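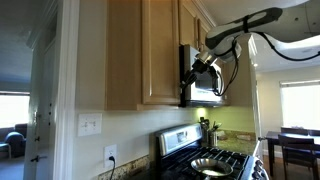
Figure 1. Upper cabinets and over-the-range microwave in a residential kitchen.

3.2 Storage Height and Household Food Use

Households in the Brunley sample stored most of their cooking supplies above the counter. This pattern held for both owners and renters, and it did not vary with the age of the building. Of the 109 households that completed the June survey, those with an adult over 70 reported using upper shelves less often than they had in earlier years. Several of these respondents had moved everyday items to the counter, where space was already limited.

The interview guide asked residents to name the foods they had thrown away in the past month and to say where each had been kept. Dried herbs, vinegar and baking supplies were named most often. Residents commonly said that they had bought a second package before finding the first. Duplicate buying was more frequent in homes where two or more adults shared the shopping, a result consistent with the earlier Butavau pilot. 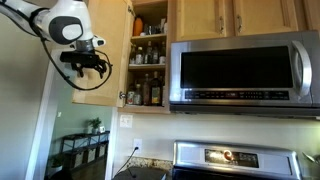

Figure 2. Bottles and jars stored on the shelves of an upper cabinet.

Shelf depth was recorded during the home visits, each of which lasted 15 minutes. Deeper shelves were associated with more expired goods, although the relationship weakened once household size was taken into account. Visits were held on a Saturday where residents worked during the week. Interviewers did not move or discard any item, and residents were free to decline questions about spending.
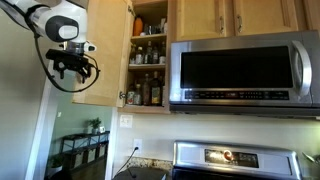

Yara Matar
Research Associate, Fikunbridge Institute for Housing Studies

3.3 Limits of the Household Data

The findings in this section rely in part on memory. Residents may have left out items thrown away by other members of the household, and the survey did not include a food diary. The Kuzmenko district was also underrepresented, as only 15 households there agreed to a visit. Estimates for that district are therefore reported in the appendix and are excluded from the comparisons in Section 4.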